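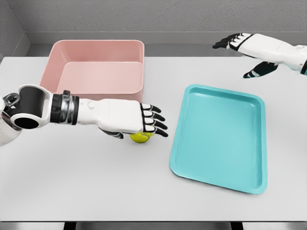 Render, left-hand side: arm out over the gray tabletop, fingers curled slightly down.

November, 4:40 pm

Celebrity spotting archive, captions pass. What a good afternoon! Lumturie got through the whole Georgiou batch before lunch, so I finally had the press scans from the Lurnance charity gala to myself, 271 of them, and they are a treat. Kazimír Zeman turns up in 14 (always the same green velvet jacket, bless him) and Efren Dizon in 8, twice with the Braten people on the hotel steps.

The big find: the gala date we had was wrong. The old caption puts Dizon's red carpet walk on the opening night, but he's wearing the closing night wristband in both of the step shots. Checked it against Gaëtan's guest list and it fits beautifully. I've changed those 2 and left a note on the rest of the group until somebody with the seating chart has a look.

Outfit tags are going much faster with the short list. "Evening, long" and "evening, short" cover nearly everything, and I only got stuck on Zeman's scarf, or cape, or whatever it is. Put it under scarf. Gaëtan votes cape, loudly.

Name matching in Castitance still drops the accents on export, so Kazimír comes out as Kazimir and then shows up as a second person in the index. Fixed by hand for now. Živko thinks it's the import template and wants one bad file to test with, so I saved him the after-party sheet.

Still to do:
- after-party captions, second half
- ask Lumturie which spelling of the hotel we're using
- photographer credits for the fan selfies (most have none!)
- send Živko the sheet

Starting on the after-party first thing tomorrow, can't wait, there's a whole run of dance floor shots in there.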